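Bench Notes: teaching the arm to pick up soft things

Hello again from the back corner of the shared workshop! Lots of you asked how the arm is coming along, so I get the long item this month (sorry to the laser cutter people, your turn is next).

The short version is that Dullo now moves when I tell it to and stops when I tell it to, which in June was only half true. The shoulder joint had been slipping under load, and I spent most of a week blaming the motor before I found a set screw I'd never tightened. Two turns of a hex key! I put threadlocker on every screw I could reach after that, and on a few I probably shouldn't have.

So on to grasping. I started with wood blocks, and blocks are easy – they have flat sides and they stay the shape they are. Plush is a whole other thing. Close the fingers on a fat little leg and it squashes, the grip feels solid to the software, and then the weight of the head swings everything around. I've been using a sky-blue teddy bear with a pink bow, and I've gotten weirdly fond of it.

The tape on the table is painter's tape, and yes, I know my lines are crooked. I lay the bear down in a square, run the pick, write down which square and which way the head was pointing, and go again. My goal is 60 picks in each square before I change anything in the code, and I'm sticking to that, because last time I fiddled after every miss and ended up with a notebook full of nothing.

Next on my list is the wrist cable, which still snags when the arm reaches far left. I want to try a looser loop with a bit of elastic holding it up. If you have a better idea, or a drawer of spare cable clips, come find me! I'm in most Tuesday evenings, at the bench next to the drill press. Bring something squishy if you want to see it tried – old slippers are welcome, so are dog toys, but please wash them first.
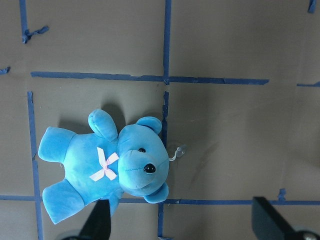
Hashini Saha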